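Product Review: Rallix Two-Cup Takeaway Set
Equipment Reviews, June

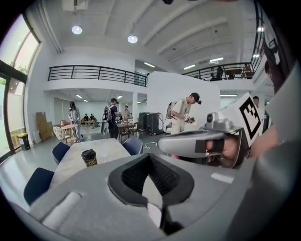

A black takeaway cup with a yellow printed pattern, lid on, on a light gray table.

The Rallix set consists of 2 reusable cups with press-on lids and a silicone sleeve. It is distributed by Rirnora and was assessed by the Lornimow Office Services Department as a possible replacement for the disposable cups now supplied at its coffee points. Staff at the Krawczyk building used 964 disposable cups in the month before the assessment.

Each cup holds 300 milliliters, enough for a standard coffee with milk. Staff who prefer a large drink found this too small, and several went back to their own mugs within the first week. The lid closes firmly and did not leak when the cup was carried upright between floors. Laid on its side in a bag, it let a small amount of liquid through at the drinking slot.

Heat retention was fair. Coffee poured at 9 a.m. was still pleasant to drink half an hour later, but not much beyond that. The sleeve is comfortable to hold -- although it must be removed before washing, and sleeves were mislaid more often than any other part.

Cups and lids went through the dishwasher daily without warping. Tea left a faint stain on the inside of the lid, which soaking reduced but did not remove. Replacement lids can be ordered separately; sleeves cannot.

Krystyna Wilczyńska, who prepared this review, recommends the set for general office use, with larger cups to be considered when the range is next updated. Departments wishing to order should apply through the usual supplies form.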